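2025-05-29

# Teleop notes: cloth flattening, second pass

The first pass in December was done by hand guiding. I held the arm at the wrist, put it in gravity compensation, and dragged it through the motion. For pick and place this is fine. For cloth it gave me bad data, and it took me far too long to see why.

Two problems. With a hand on the wrist, the force estimates contain my hand. I was training on torques that the arm would never feel when running alone. The other problem is that my forearm was in most of the overhead video, and the policy learned to wait for it. On playback without me standing there, it hovered above the cloth and did very little.

So this round is all remote control. The leader is a small Clolmont arm clamped to the desk, same joint layout as the follower, with a trigger for the gripper. Joint positions go over the wire, the follower tracks them, and everything is logged by Previx, which I use because it writes one file per episode and does not try to be clever about it.

## Settings that matter

Control loop at 100 Hz. I tried 150 and got nothing from it except dropped packets when the video encoder was busy.

Gripper trigger mapping is linear except for the last part of travel, where I compressed it. Cloth needs very little closing force, and with a plain linear map I kept crushing the fold into the table. A tightly clamped fold drags its neighbors along when you lift.

Follower stiffness is turned down on the vertical axis. When the fingertips touch the table I want them to give. With the stock gains, a small error in my leader height became a hard stop and a fault. I had a lot of faults on the first evening.

There's no force feedback to the leader. I have the hardware for it but the loop went unstable whenever the fingertips were in contact, so I turned it off and drive by eye.

## The task

One piece of white fabric on a white table. Start state: one side more or less flat, the other side bunched. Goal: all of it flat. The episode ends when I press the pedal.

White on white was a choice. If the policy can find an edge from shading alone, colored cloth should be easy. It does make driving harder. I moved the lamp lower so folds throw a longer shadow, and my success rate as an operator went up right away.

The motion I settled on is: come down over the fold with the fingers open, one on each side, close lightly, lift a short distance, pull away from the flat side, open. Then go back for the next fold. Earlier I was pinching at the corner and doing one long pull. It looks better but it fails whenever the corner is tucked under, and then you have an episode full of searching.

## Numbers

I recorded 320 episodes and threw out 53. Most of those went for the same reason: I paused in the air to think. A pause in the demonstration is a pause in the policy. My rule now is that if I don't know what the next grasp is, I end the episode and reset.

Resetting is the slow part. I pick the cloth up, drop it, and smooth one side by hand. It takes longer than the demonstration does. I looked at scripting it with the arm (lift high, release) but the start states came out too similar.

Training is a plain behavior cloning setup, action chunks, two cameras. I compared it against the policy that ships with Flendico's example repo and theirs was smoother in free space and worse in contact. I suspect the chunk length. Mine is shorter, so it can react after a missed grasp.

## Still open

- Double layers. When the grasp takes both layers of a fold, the pull moves the whole cloth and flattens nothing. I can see it coming from the leader side maybe half the time.
- Latency in the wrist video. I have not measured it properly. The timestamps come from the host, so they include the encoder queue.
- Whether to keep recoveries. At the moment I keep them if the regrasp is quick.
- The Peng fingertip pads. They have more grip than the stock ones but mark white cotton, so I took them off again.

Next batch will use a second fabric, heavier, with the same settings otherwise. 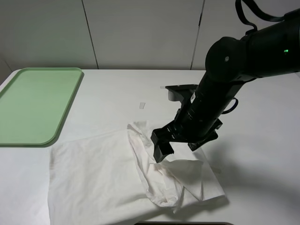 Fingers open over a fold on the bunched side, left jaw down on the cloth.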